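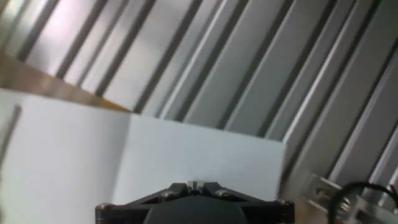 Attachment 1: the metal wall, ribs running up to the right

Ticket: Rattling and drips from corrugated wall panels, Nalitstead unit
Opened: Monday, November 22, 2021
Status: Open, waiting on parts

Hi all, me again! The wall has started rattling whenever the wind gets up, and it's loud enough now that I can hear it over the radio with the door shut. I've got the Zididari ribbed sheets, put up by Maes in April, and they were lovely and quiet all summer. The profile's the one with the raised ribs and the narrow grooves between. The light bounces off it quite a bit at the top left, so look over to the right if you want the folds clearer.

What I've tried so far:

Pushed on the sheets by hand, all the way along. Most are solid, but the third one in from the door gives a bit and makes the same noise as the wind does.

Nipped up the fixings on that sheet. Quieter for one night, then back again (very annoying, I'd just told everyone I'd fixed it).

Stuffed some foam strip in behind the bottom edge. No difference at all, and it fell out.

I also get a drip on the floor under that same sheet after heavy rain. Might be a separate thing, might not.

Update, same day, after lunch: rang Flendarent and they think the sealing washers have gone hard. They do a bag of 80 for this profile, or 1000 if I fancy doing the whole street! I've ordered the 80. They also said to check the overlap, which should be 139 mm. Mine is 69 mm on the bad sheet – so that one may need to come off and go back on properly.

Can someone tell me whether I can shift one sheet along without undoing its neighbours? I'd like to know before I get the ladder out.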